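Fourth month of the robotics club, and a lot of waiting

I said at Christmas that I would write something about the club every month, and I've managed two posts since. This one covers February to April in one go.

For anyone who hasn't read the earlier ones: I joined the evening robotics club at Troltbridge college last autumn, with no background in it beyond a bit of Python from work. Verena Hofstetter runs it. The first term was small wheeled things following tape on the floor. After Christmas we split into groups, and mine took on the simulation project, which I chose mainly because it involved no soldering.

There are 4 of us in the group. The project is a simulated robot with two arms and two hands, at a table, and the task is to tidy things on the table into a desk organiser. We called it Flusholm, after the village where Jolene Pearce grew up, and the name has stuck to the folder, the slides and now the entry form for the summer showcase.

February went almost entirely on getting the software to run on everyone's laptop. Mine was the last. The graphics driver was too old, then the new driver broke my second monitor, and I ended up reinstalling the whole machine over a weekend. I don't recommend it. Jolene had hers working in an evening and spent the rest of the month building the room, the table and the objects, so most of what is good about the look of it is her doing.

In March we got to the hands. I had assumed the arms would be the difficult part, but you can tell an arm where to go and let the solver work out the joints. The fingers are another matter. Each one has several joints, they have to close at the right rate, and if one of them touches the object early it pushes it away from the others. For the first fortnight our main result was knocking the mug over. Once it went straight through the table and kept falling, and the log recorded its height getting lower and lower until Verena came over and stopped it.

The mug problem was a collision shape. The mug we see is hollow with a handle, but the one the physics used was a solid lump a bit bigger all round, so the thumb was hitting something that wasn't there. Jolene rebuilt it out of smaller pieces and the knocking over dropped off at once.

After that we could start doing proper runs. Every run starts with the hands up and open, the objects get placed with a little randomness, and then the controller has a go. We set ourselves a target of 1,000 runs before Easter and ended up with 1,084, as I left it going overnight and forgot to set a limit. Of those, 311 counted as a success under our rules. Verena said that was respectable for a first batch. I was hoping for half.

We also render stills as we go, so that we can check the set-up by eye before trusting the numbers. These are from the work at the table:

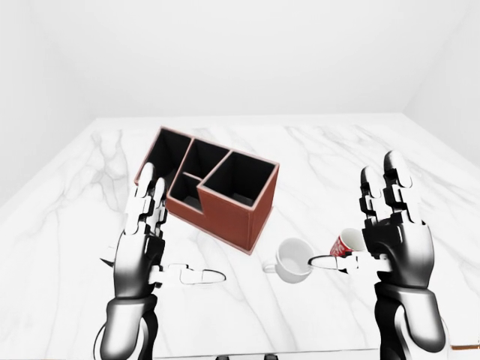
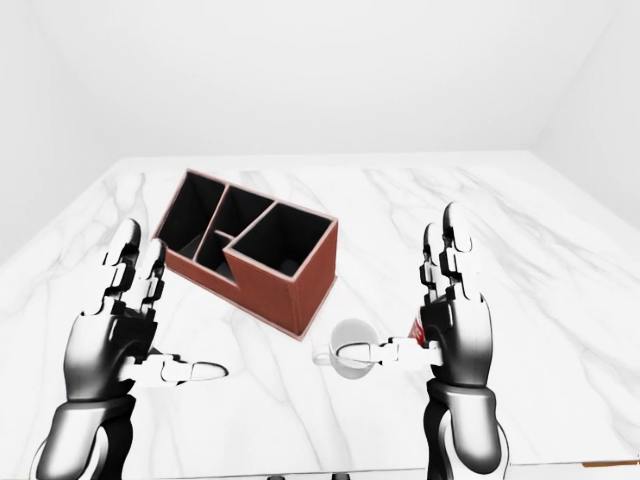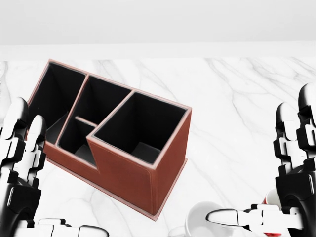

What we argued about for most of one evening was the scoring. Our rule was that an object has to be inside a compartment and stay there for two seconds. Jolene thinks it should matter which compartment, and I think that's a separate task and we should leave it until this one works. We've agreed to log both and report mine, with hers in the appendix. I suspect she'll bring it up again in May.

The other thing on the list is speed. One run takes up to a minute on my laptop and far less on the college machines, but those are booked most evenings by the Van Hecke group, who are training something of their own that walks. We've been given the slot from nine in the evening, when the building is locked, so everything has to be started remotely and left. I've written a small script called Sarach that queues the runs, saves the results every ten minutes and emails me if it falls over. It has emailed me quite often – usually because the disk is full. Clearing out old stills is now my job.

I've learned more from this than from the wheeled robots, though it is slower and there is less to show people at home. I can read a physics error message now, and I've stopped changing three settings at once and wondering which of them helped. My notes are better too. I keep a plain text file with the settings, the seed and one line on what I was trying to find out.

Next is retuning the thumbs, which still close too early, and then a second batch with the new scoring. The showcase form wants a title, a short summary and a power requirement. I've put one socket and a table.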